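Worktop and Table Finisher, Genanstead Workshop

We are a small, friendly workshop making and refinishing pale tabletops, desks and kitchen worktops, and we would love to find one more pair of careful hands to join us in March. If you are the sort of person who runs a palm over every table you sit down at (and gets a look from whoever you are having dinner with), please read on!

The job is mostly surfaces. You would be sanding, filling, painting and rubbing down, and then checking each top under the lamp for the little things that a customer will find on day one: a stray pen mark, a hair in the paint, a faint scratch, a patch where the color has gone a bit cooler than the rest. White is the hardest of all to get right, and it is also what most people ask us for, so you will be seeing a great deal of it. Last year we sent out 481 tops, and Sadia Butt, our head finisher, looked over every one of them before it was wrapped.

You don't need to have done this before. Sadia will sit with you for your first few weeks and show you how she works, and she is very patient, even with people who lean their coffee on a fresh coat. What we do ask is good eyesight (glasses are fine, half of us wear them), a steady hand, and a willingness to go back over something you thought was finished. Some lifting is involved, always with a second person. Experience with furniture, decorating, sign painting or car bodywork would be lovely, so do mention it if you have any.

Hours are 8 a.m. to 4 p.m. with a proper lunch, and there are 15 days of paid vacation in your first year plus the public holidays. After six months there is a bonus of $1,000, and we pay for your work boots and your dust mask. There is parking behind the building and the Predcombe bus stops across the road.

To apply, write a page or so to Siham Shawky at the workshop office telling us about something you have made, mended or painted, and how it came out. A resume is welcome too, but please don't worry about making it fancy. Siham answers everyone, though it may take her a week or two when we are busy. 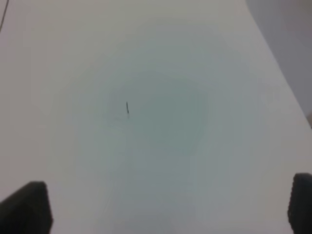 A small dark mark on a white surface.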